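Je reprends le fil sur le budget robots du labo, puisqu'on me l'a demandé plusieurs fois depuis février. Je mets les chiffres tels qu'ils sont dans mon tableau, en euros hors taxes. 1/

Point de départ : on a deux bras montés, avec leurs pinces et la caméra de tête. Ils tournent. La question était de savoir ce qu'on achète ensuite avec ce qui reste sur la ligne équipement, soit 3721. 2/

J'ai demandé deux devis. Kundonstead pour un jeu complet de doigts de pince, supports compris : 2152. Gindby pour les câbles de rechange, les connecteurs et une alimentation de secours : 1066. Port inclus dans les deux cas. 3/

Total 3218. Il reste 503 pour tout le petit matériel. C'est court, mais ça passe si on ne prend pas l'extension de garantie. 4/

Gemma Cropper voulait garder l'argent pour une troisième caméra. On en a parlé vendredi. Mon avis : les doigts s'usent, la caméra non. On a déjà perdu des journées entières à attendre une paire de doigts. Une caméra en plus nous ferait surtout des fichiers plus lourds. 5/

Ce que j'avais oublié dans la première version du tableau : les câbles. Ils courent le long des bras et ils plient à chaque mouvement. J'avais compté zéro. Evie Mellor me l'a fait remarquer et elle avait raison, la ligne Gindby vient de là. 6/

Autre oubli : le temps de montage. Changer les doigts des deux pinces, puis recalibrer, c'est une demi-journée. Ça ne coûte rien sur le devis et ça coûte quand même. Je l'ai mis dans le planning en face de chaque livraison. 7/

Pour les objets, on n'achète presque rien. Bols, couverts, planche à découper, tout vient du commerce ordinaire. J'ai juste prévu une petite somme pour les doublons, parce qu'un couvert trop fin ou trop lisse oblige parfois à changer de modèle. 8/

Le poste de travail côté cuisine, celui pour lequel on dimensionne les doigts : 9/
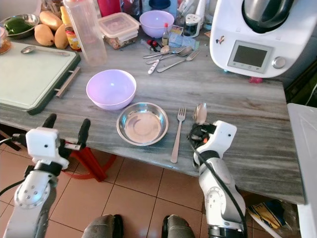

Pince droite sur une cuillère en inox, pince gauche ouverte au bord du plan de travail.

Un manche de cuillère, c'est mince. Le cahier des charges envoyé à Kundonstead part de là : fermeture complète, bout étroit, et une surface qu'on puisse remplacer sans démonter toute la pince. Les bols passent après, le bord se prend plus facilement. 10/

Marinho proposait un modèle plus large, moins cher à l'unité. Écarté. Il aurait fallu un second jeu pour les couverts, donc deux références en stock et un changement d'outil entre deux tâches. 11/

Ikel n'a pas répondu au deuxième message. Si quelqu'un ici a un contact chez eux — commercial ou technique, peu importe — je prends, surtout pour les délais sur les pièces seules. 12/

Calendrier : commande Gindby d'abord, les câbles sont en stock chez eux. Kundonstead ensuite, dès que le bon est signé. Je ne bloque pas la ligne « petit matériel » avant d'avoir reçu les deux. 13/

Pour ceux qui montent le même genre de budget : demandez le prix des pièces d'usure en même temps que celui du bras. Je l'ai fait après, et j'ai dû rouvrir un dossier qui était clos. 14/

Le tableau est disponible sur demande, en message privé. J'enlève les remises avant de l'envoyer. 15/15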